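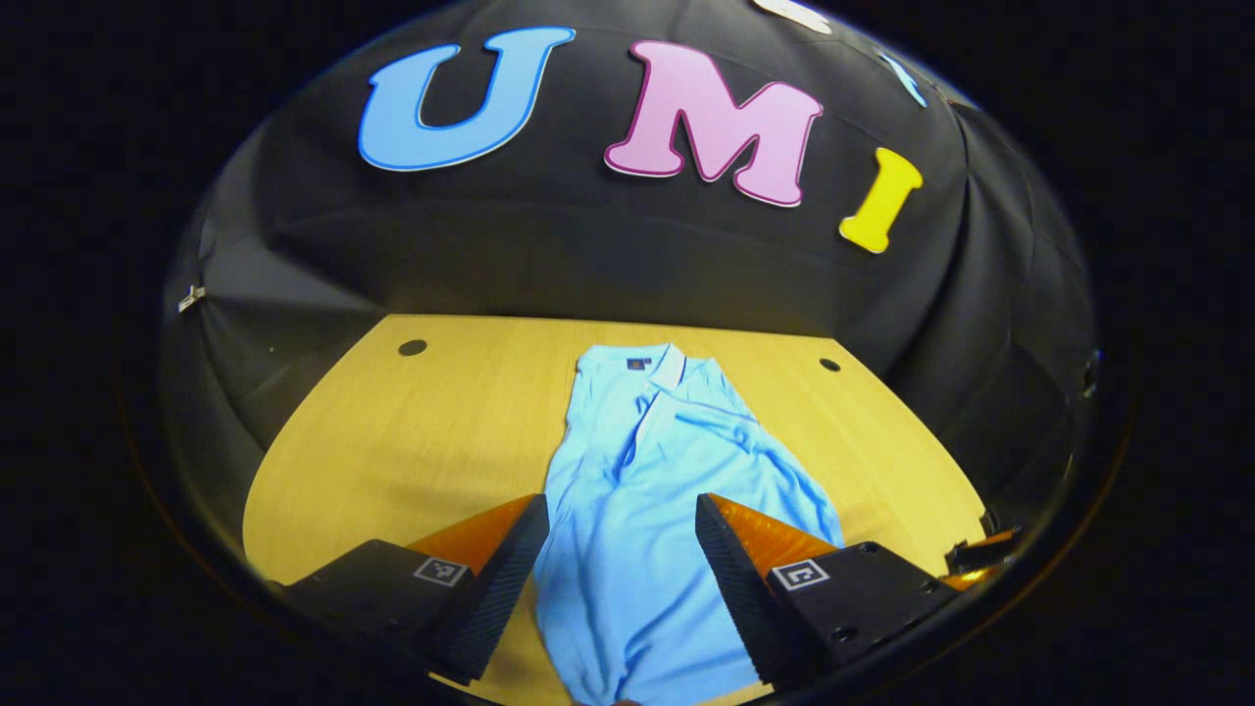
Figure 7. A light blue polo shirt folded lengthwise on the wooden table, collar at the far end.

4.2 Folding collared shirts

Polo shirts took more care than any other garment in the Bavside set. A T-shirt can be turned at almost any point along its width and still lie fairly flat. A polo shirt has a collar and a placket, and both are stiffer than the body fabric. When the side is folded over, the sleeve tends to bunch and leaves a ridge along the length of the shirt (Figure 7). Soft creases in the body were not counted as faults. A ridge was, if it could still be seen after the final fold.

We logged 3778 folds in all, of which 200 were of polo shirts. Each shirt was laid with the collar away from the folder and the placket up. The first fold ran lengthwise, the second brought the other side across, and the last brought the hem toward the collar. Folders could smooth the fabric between steps but could not lift the shirt and start again.

In 19 of the polo folds the collar turned under during the last step. These were kept in the data and marked as incomplete. The Trodholm protocol leaves such cases out, so our totals for collared shirts should not be compared directly with totals obtained under it.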